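Stelell Asks Grolville to Please Eat Dinner Sitting Down

GROLVILLE, 8 Jan 2026. Stelell, the housewares company best known for selling people more bowls than they have cabinets, announced today that it will spend the coming months trying to get its hometown back to the table.

The campaign is called Sit Down, Grolville, a name that tested poorly with everyone who was asked and was kept anyway. It runs through the end of April and calls on households to eat one meal a week at a table, in chairs, with the television off. Phones are permitted if they stay face down and do not buzz more than is decent.

Stelell surveyed 2,640 adults in and near Grolville last fall. When asked where they had eaten the night before, only 15 percent named a table. The couch won easily. The car did better than anyone at the company had hoped, and one respondent wrote in "stairs" without further comment.

"We make tableware, so we took it a little personally," said Jade Fraser, who runs marketing for Stelell. "I went home that night planning to set a good example and had cereal over the sink. Change is slow."

Households that sign up will get a free starter kit with a washable tablecloth, two bowls and a deck of conversation cards written by Eglė Vītola, a former family counselor. The cards avoid politics, grades and the question of who left the garage open. Vītola said her favorite asks each person to defend the worst meal they have ever cooked.

"Parents want a card that makes a teenager talk," Vītola said. "I can offer them one that makes a teenager sigh in a more interesting way."

The tablecloths come from Kuusk, a family-run mill that has supplied Stelell for 7 years. They are meant to survive gravy, crayons and uncles. Kits can be picked up at any of 5 Stelell stores, including the Diltetcombe outlet, where parking remains what it has always been.

There is no app. Stelell looked into one and was told it would send reminders during dinner.

The campaign closes in April with a free public supper in the Grolville market hall. Seating is first come, first served, and guests are asked to bring a dish that somebody other than themselves has agreed to eat. Registration is open at all Stelell stores during business hours. Reporters who would like a kit may ask for one at the Grolville store, and will be expected to use it.
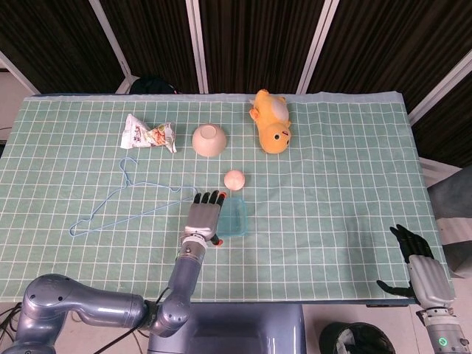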